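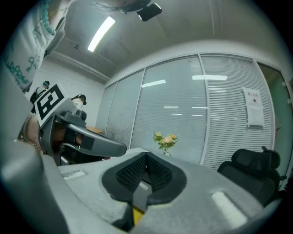 Gray on gray, August.

Quick one, I have to leave in a bit and I still haven't eaten.

So the choir thing. A few of you asked how it's going after I mentioned it and then went silent for the whole spring. It's going. I'm still in it. Second alto, back row, next to Tyyne Kuusisto who has perfect pitch and a very loud page turn.

Background for anyone new: I hadn't sung in front of people since school. Kendra dragged me to an open rehearsal in Drukstead, told me there'd be no audition, and there was an audition. A small one. Scales, then a line of something I'd never seen, then clap this back to me. I clapped it back wrong. Got in anyway, they're always short on altos.

What I expected: learn tune, sing tune. What it is: sit there for an hour and sing the same four bars on "noo" while the tenors get sorted out. Then everyone sings it with words and it falls apart again. Repeat. I complained about this for weeks and now I kind of like it. You stop thinking about work by maybe the third noo.

Sight reading. Ugh. Still bad. I can tell if the note goes up or down and I can tell if it's a big jump or a little one, and past that I'm leaning on Tyyne. I come in a hair behind her on everything. Our director (Loïc Leclerc, very patient, terrible handwriting) has definately noticed. Last month he moved her one seat down to see what would happen to me. What happened was I sang the soprano line for a page and a half. She's back where she was.

Things that helped, since Maham asked:

Recording my part on my phone. Just the alto line, played off the little keyboard, slow. I listen on the bus, the 23, which is slow too. By the end of a week I know it without trying.

Saying the words out loud with no tune. Feels dumb. Works.

Pencil. A soft one. I circle every place I got lost and by now some pages are mostly circles but at least I see them coming.

Going to bed earlier the night before. Didn't believe this one. Kendra swears by it and she's right, annoyingly.

Stuff that did not help: the app. Paid for a year. It has a cartoon owl or maybe it's a hawk and it wants you to sing into the phone and then it shows you a wobbly line. My wobbly line made me feel awful. Deleted it, still paying for it, need to go cancel that.

Also lemon and honey. It tastes nice. That's as far as I'd go.

The piece we're on now is called Grokamska, a set of five songs, and it's the hardest thing we've done since I joined. The second one is in seven. Loïc says don't count it, feel it, and then counts it very loudly over our heads. The fourth is the one I love. It's mostly altos holding one note while everyone else moves around, and there's a spot near the end where the basses come up and land right under us and the whole row kind of buzzes. First time we got it right people laughed out loud. We haven't gotten it right since, but we've been close.

Scores were a mess. The publisher's out of them, so we had to order through Yordanov, the music shop behind the station, and they sent half of them with the second song missing. Just not in there, went straight from page six to page thirteen. Aurora Simões drove over and traded them in, which took her two trips because the shop shuts for lunch whenever it feels like it. Thank you Aurora. I owe you a cake.

After rehearsal a bunch of us go to Vidine for soup. I skipped it for months. Told myself I was tired, but really it was that thing where everybody knows each other and you have to stand there with your coat on deciding where to sit. Then one night it was raining hard and Aurora said just come, so I went, and it was fine, it was soup. Now I go most weeks. If you're joining anything new, go to the soup part early. I wasted a lot of time there.

Someone at the table said singing is cheaper than therapy. I mean it's a different thing. I do both. But I'll say my shoulders have come down. I used to grind my teeth at night and I'm doing less of that, according to the dentist, who didn't know about the choir and asked what I'd changed.

Other side of it, because I don't want to sound like a brochure. It eats an evening every week, plus the extra ones before a concert. I've missed two birthdays. My kid does a very cruel impression of me warming up in the bathroom. And there's a lady in first alto who shushes people. I've been shushed while not making a sound. Not naming her, she might read this.

Concert's in the fall, no date yet, the church is still working out what to do about it's heating. If you're near Drukstead I'll post when I know. Black clothes, which I own, and black shoes, which I don't. The ones I have are navy and Tyyne spotted it from across the room.

Maham, to answer your other question, no, you don't need to read music to start. You'd pick it up faster than me. We rehearse evenings, door's on the side, come up the stairs and follow the noise. Sit by me and we can both be late after Tyyne.

Ok. Toast, then bus. Will try to post the lentil recipe next time, I know, I said that last time too.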